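Posatura project – progress report to Poltalberg
Reporting period: July to October
Date of report: 27 Oct 2020

Summary

Work on sorting and placing small laundry items continued through the period. The main event was a fault in the left arm's gripper, which closed when it had been told to hold still. There was no injury. We stopped two-arm work for eight working days while we looked into it, and this has moved one milestone. The budget is not affected apart from the parts listed below.

What happened

During a session of sock picking, the left gripper closed fully on its own while the operator was reaching over the table to straighten an item. The operator's hand was clear of the fingers but inside the area we treat as off limits when the arms are powered. The operator pressed the stop button and both arms halted as they should.

We kept the logs and left the station as it was until the next morning. The logs show that the hold command was sent, but the gripper controller had restarted a moment earlier. On restart, the controller ran its homing routine, and homing begins with a full close.

Cause

The restart came from a brief loss of supply voltage. The power lead to the gripper was clamped too close to the wrist joint, and the conductor had partly broken where it flexed. Bending the lead by hand at that point produced the same restart in 6 of 38 tries. We did the same test on the other arm and got none.

There are two faults here, and we have treated them separately. The worn lead is ordinary wear and our inspection should have caught it. The homing behavior is a setup mistake on our side. Zwane supplies the controller with automatic homing switched on, and we left it on when we installed it.

There was also a procedural failure. Our written rule was that no one reaches over the table with the arms powered. In practice people had been doing it to save time between picks, and the rule had not been enforced.

What we changed

Automatic homing is off on both arms. After a restart the gripper now stays limp and the station waits for a person to confirm.
Both power leads have been replaced and rerouted with a longer loop at the wrist.
Leads are checked at the start of each week and the check is signed.
A hold-to-run pedal from Erkovix has been fitted. The arms cannot move unless it is pressed, and it is placed so that the operator has to stand back from the table.
The grip force limit has been lowered for all soft items.

Work since the restart

We resumed with one arm at a time and went back to two arms after a week with no unplanned restarts. The lower force limit cost us some picks at first, mostly on bunched socks, where the fingers slid off the outer layer. Closing a little deeper into the fabric has helped.
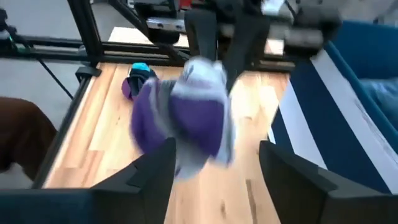

Since going back to two arms we have logged 57 hours of operation. The controllers have not restarted in that time. The pedal has slowed the sessions down somewhat – operators find it tiring over a long morning, and we are trying a shorter rotation.

Effect on the plan

The two-arm placing trial will start three weeks later than agreed. We expect to make up part of this by dropping the repeat run on towels, which Poltalberg had already marked as optional. Please let us know if you would still like it done.

Open items

A voltage monitor on each gripper supply, so that a failing lead shows up before it causes a restart. Parts are ordered.
A reply from Zwane on whether the homing speed can be reduced for the cases where we do need it.
A revised risk assessment, which will be sent to you with the next report.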